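Virtual room model

By Asabe Wike
11/18/19

A virtual room model is a computer-drawn version of an indoor space, used in home sales, remodeling, furniture retail and building design. It may show a room that exists, a room that is planned, or a room that will never be built. Claims made for such models often go well beyond what has been shown.
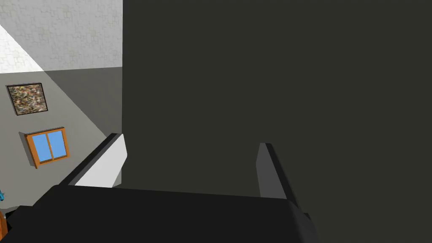
Background

Before computers, a buyer who wanted to judge an unbuilt room had a floor plan, a painted view or a cardboard model. Each was known to flatter. Painters of sales views liked low furniture, tall windows and a sun that reached every wall, and buyers learned to allow for it. The computer version inherited the same habits along with a reputation for accuracy that it has not always earned.

Early room programs drew walls and furniture as plain boxes. Later ones added shadows, reflections and surface grain. It is common to describe this as progress toward realism, but the improvement was mostly in how light and surfaces looked. A badly measured wall drawn with beautiful plaster is still badly measured, and may be trusted more than it would have been as a gray outline.

Types

Plain models use simple shapes and flat color. They are cheap to make and easy to change, and many designers prefer them for early work. Finished models add detail meant to persuade. Between the two lies a large group of half-finished models, in which a few things are drawn carefully and the rest is left as blocks. Trade writers have proposed names for this middle group, and none has stuck.

A further split is made between fixed views and walk-through models. In a fixed view the maker picks where the viewer stands. In a walk-through the viewer moves freely, at least in theory. Many products sold as walk-throughs allow movement only between set points, and those points tend to avoid the tight corner behind the door.

Use in home sales

Sellers use models to fill bare rooms with drawn furniture, a practice known as virtual staging. Supporters say it helps buyers picture themselves living in a place. The evidence offered is usually a comparison of staged and unstaged listings, and it has an obvious weakness. Sellers who pay for staging also tend to clean, paint and set a sensible price. Separating one effect from the others would take a trial that few agencies have any wish to pay for.

The best-known dispute concerns the town of Bavardale, where the developer Trondis sold 214 apartments from models before the walls were up. Buyers later complained that the drawn beds were smaller than any bed on sale. Trondis replied that the furniture was "for mood only," a phrase that had appeared in the brochure in small type. The company settled with 5 of the buyers and changed nothing in its next brochure except the size of that type.

Use in remodeling

Homeowners often meet virtual models through free planning programs. The program Enden, for example, lets a user enter wall lengths and drag in cabinets and chairs. Its makers advertised a library of 1000 pieces. Reviewers pointed out that many were the same piece in a different color.

Free programs are useful for catching large mistakes, such as a refrigerator door that opens into a wall. They are less good at small ones. Old houses seldom have square corners, and most programs assume them. A fitter will measure again on site whatever the model says, and should be allowed to.

Accuracy

Three sources of error come up repeatedly in the literature: poor measurement, wide viewing angles and selective furnishing. The second gets the least attention. A wide angle makes a small room look deep, and the viewer is rarely told what angle was used. Ilari Rantala, in a short study of rental listings, found that people shown the same room at 2 different angles gave different guesses of its size. The study is widely quoted. It was also small, it used only students, and it has not been repeated, so the firm figures sometimes drawn from it deserve little weight.

Light is a separate problem. Programs can place the sun correctly for a given date and town, but the choice of date belongs to the maker. Winter views of north-facing rooms are hard to find.

Regulation

Rules differ from place to place. Some require a printed notice saying that furniture has been added. Critics of the Ibrahim code, a voluntary standard adopted by several listing sites, note that it asks for the notice without saying where it should go or how large it should be. No penalty is attached. Sites that follow the code display a badge, and no public record exists of a badge being withdrawn.

See also: Floor plan; Scale model; Show home; Home staging

Filed under: Houses and Interiors > Drawing and Planning
Last updated: April 2020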